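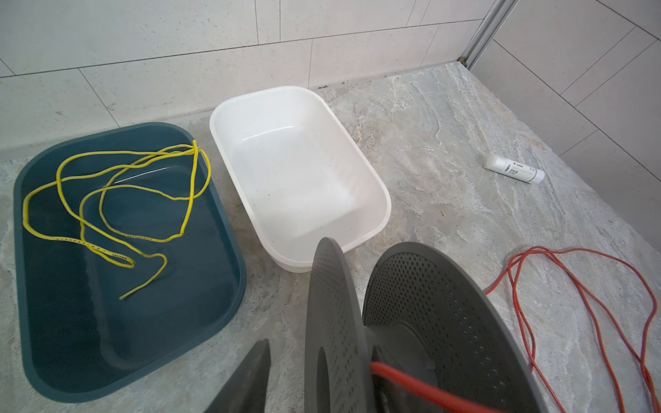 Cable handling is where most household manipulation rules run thin. The Wedum code of practice, revised in April, gives rigid objects 28 pages and flexible ones 2.

Its central requirement is plain enough. Any cord, lead or wire within reach of an arm must be treated as a single object from end to end, including the portion the camera has lost. Tullell, which audits sites against the code, lists partial tracking as its most common non-conformance. A gripper closes on one strand, the planner assumes a free end, and the load arrives from somewhere else.
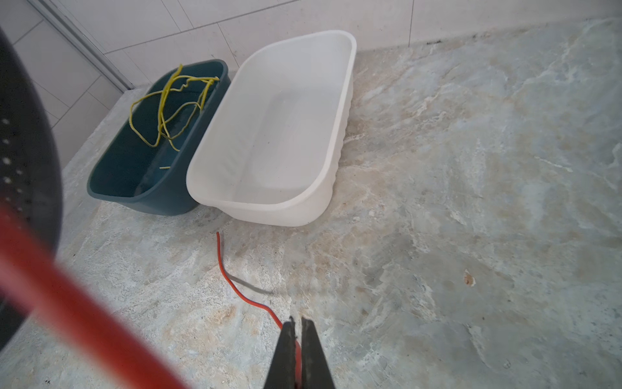 Colour is the second point. Where two cords share a workspace, the code asks for distinguishable sheaths, such as yellow and orange, and for one of them to be kept in a tray or basin with a raised rim. Patterned floors are permitted, but a thin grey wire on grey marble counts as low contrast and must be logged before the run.

Grip force is capped at 35 newtons on insulated cable -- Potgieter argued for 28 -- and reels must be unwound under a separate tension limit. Approach speed near a loop is held to 195 millimetres per second.

Plemen's draft for wet-area rooms goes further, with a mandatory release check after every grasp. Comments on the draft close on Thursday.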